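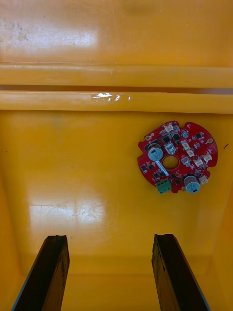

Photo: Deltier

Keeping the Workshop Computer Usable

December 2018

Most home workshops end up with a computer in them sooner or later. It runs the board editor, the slicer, the label printer, a spreadsheet of screw sizes and a browser with too many tabs. It also gets less attention than any other tool in the room. These tips are for a machine used mainly for small electronics and general shop work, on Windows or Linux. They assume you know how to install a program and find a folder.

Before you install anything

Make one folder called Installers and put it at the top level of the drive. Every program you download goes in there first and is run from there. Don't run installers out of the browser's download list. When you need to set the machine up again, the folder is your shopping list.

Rename each installer so the name has the program, the version and the year. A file called setup.exe tells you nothing. A file called evero-editor-4.2-2018.exe tells you what it is without opening it.

Keep the old version when you download a new one. Vendors take old versions down, sometimes without notice, and a project that built fine in July may not build on the release that replaced it. The Evero editor changed its project format between 3 and 4, and the newer one converts your files the first time you open them. It does not ask twice. I keep both installed, in separate folders, with the older one set to open from its own shortcut.

If a program offers a portable version, take that one for the shop computer. It can be copied to another drive and run there, and it leaves the rest of the system alone.

Updates

Turn off automatic updates for the programming tools and leave them on for the operating system and the browser. Those are two different jobs. The browser faces the internet every day and should be current. The compiler you use on Saturday afternoons should be the same one you used last Saturday.

Pick a time to update the tools when you are between projects. Before you start:

- copy the project folder to another drive
- write down the version you are leaving
- build one known project on the old version and keep the output
- update, build the same project again and compare

If the sizes of the two output files are far apart, stop and find out why before you put the new one on a board. A small difference is normal.

Read the release notes, even if they are dull. Look for the words "removed", "deprecated" and "minimum". "Minimum" usually means your old laptop is about to be left out.

Cables, drivers and ports

Half of all upload failures on my bench are the cable. Some USB cables carry power only, and they look the same as the others. Test every cable once, put a ring of colored tape on the ones that carry data, and move the rest to the drawer with the phone chargers.

Use the same port for the programmer each time. Windows hands out a new COM number when you move the plug, and the editor goes on looking for the old one. If you've used up a lot of numbers, open Device Manager, choose View, then Show hidden devices, and remove the gray entries under Ports.

On Linux, add yourself to the group that owns the serial port (dialout on many systems) and log out and back in. Opening a new terminal window is not enough.

Save drivers in the Installers folder too. The driver for my old Minhas programmer came on a mini CD, and I no longer own anything that will read one. I copied it over while I still could.

Project folders

One project, one folder. Inside it I keep the source, the board files, the parts list, the data sheets as PDF files and a plain text file called README. The README says which editor version, which board, which programmer and which settings. Five lines is plenty.

Copy the libraries you use into the project folder. Shared library folders save a bit of disk space and cause a lot of trouble, as updating a library for one project updates it for all of them. I counted the files in my shared folder before I gave it up and there were 2,397. Most belonged to things I had tried once.

Don't put working folders on a synced cloud drive. The sync program grabs files while the compiler is writing them and you get errors that make no sense. Work on the local drive and copy to the cloud when you are done for the day.

Keep file and folder names short, with no spaces. Some older tools still trip on a space in a path and report it as something else entirely.

Backups

An external drive is fine. Plug it in, copy, unplug it, put it in another room. A drive that stays plugged in all the time is an extra drive, and it will go when the computer goes.

My whole set of projects comes to 1,760 MB, and that includes the PDF files. It fits on a thumb drive from the grocery store checkout. I keep 2 of them and swap them at the end of the month.

Try restoring one project now and then. Copy it to a different folder, open it and build it. You will find out quickly if the parts list was a shortcut to a file somewhere else.

Back up the editor settings as well. On most programs there is an Export command somewhere under File or Preferences. If not, look for a hidden folder in your home directory with the program's name on it.

Plug-ins

Install as few as you can stand. Each one loads at startup, and each one is written by someone who may stop. I used a code formatter called Pravulness for a couple of years, and it was good. Then the editor moved on and it didn't, and I spent an evening working out why saving a file took eleven seconds.

When the editor gets slow, turn off all the plug-ins, restart, and turn them back on one at a time. It's boring but it works better than guessing.

Write down the ones you use. A list in the Installers folder will do.

Licenses and accounts

Print license keys on paper and tape them inside the cabinet door, or wherever you keep the manuals. Email accounts get closed and vendors get bought.

Check whether a paid program keeps running after the subscription ends. Some drop back to the last version you paid for. Some open your files as read-only. Some just stop. Find this out before you have years of work stored in their format. If there is an export to a common format, use it at the end of each project and keep the exported file next to the original.

Free versions often have a limit that isn't on the front page. One board program I tried stopped at 1,000 pins, which sounds like a lot until you lay out a few copies of the same board on one sheet.

Dust and heat

Keep the computer off the floor and away from the grinder. Blow out the vents outdoors with the power off, and hold the fan still with a finger or a pencil while you do it. A cheap keyboard cover is worth having if you sand anything in the same room - take it off and wash it when it goes gray.

Set the machine to sleep after an hour, but not while it is programming a board. Check the power settings for the USB ports too. Windows likes to switch them off to save power, and on a desktop that saves very little.

When to replace it

A ten-year-old computer is fine for this kind of work if it runs the tools you have. When you do move to a new one, leave the old one set up for a few months and finish whatever you had open on it. Move projects across one by one, and build each on the new machine before you delete anything. Pull the network cable on the old one once its operating system stops getting updates, and carry files over on a thumb drive.

Next page: Labeling drawers with a thermal printer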